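Home Modules Handouts Contact

Week 3: Tiling a plane
3 min read

I love this bit of the course! Squares meet four to a corner, so the angles add up to 360 and the floor closes nicely. Pentagons won't - try it with the Korkdale card set, you'll get a gap every time. Bring 68 paper triangles for October's wall.
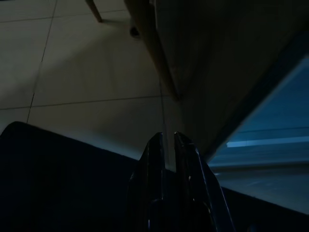

T. Deschamps

Big square tiles with thin dark grout are the easy case. Have a go at hexagons before next week.

Related
Symmetry basics
Folding a cube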